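Holroyd Visitor Guide: Progress Report to the Flestley Fund, December
Prepared by Dinesh Roy

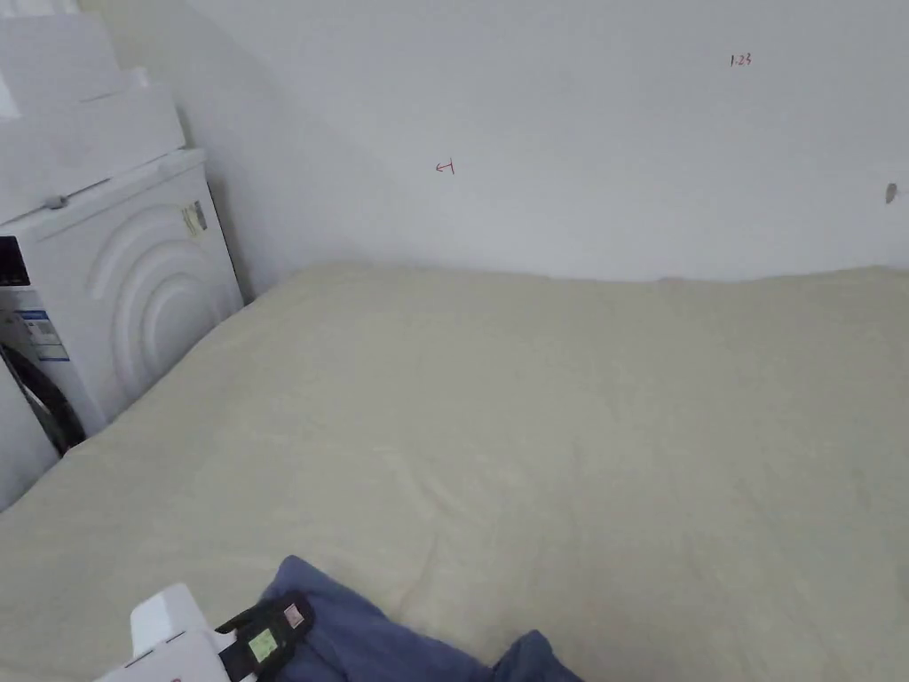 The guide to the Holroyd area now covers five of the six towns we promised, and the sixth, Bokside, is written but still being argued over. Residents there object to the word "quiet," having spent years objecting to noise. The lodging chapter is the furthest along. Our standard for a listed guest room is modest: a proper bed, a fitted sheet in cream or any other color the owner can defend, and a plain white wall behind it. A few red marks on the wall, a little arrow or a number like 1.23, do not count against anyone. We have 33 places to stay in the draft, up from 6 at the last report.

Population figures have taken longer than planned. Cotell is either a town or a district of Holroyd, depending on who is collecting the parking fees. We have settled on giving both numbers, with a short note on where the line runs. The note is now longer than the entry for Cotell.

Getting around: the bus section is finished and will be out of date by spring, when the route between Cotell and Bokside changes. I have left space for the new timetable. The ferry section is one sentence long, as is the ferry season.

Money: we have spent 40 percent of the grant, mostly on maps. The first map put the Bokside library in the river - the printer has agreed to redo it at no charge, and the librarian has been gracious, more or less. Fees for the two local writers are paid up. Translation has not started, so that line is untouched.

Still to do before the next payment:
Agree on the Bokside wording.
Check opening hours for the museums, two of which disagree with their own front doors.
Get a final map proof, with the library on land.

I would like to move 5 percent of the budget from translation to printing. The form for this asks for a signature from the regional tourism office, which closed last year. Please let me know who signs now.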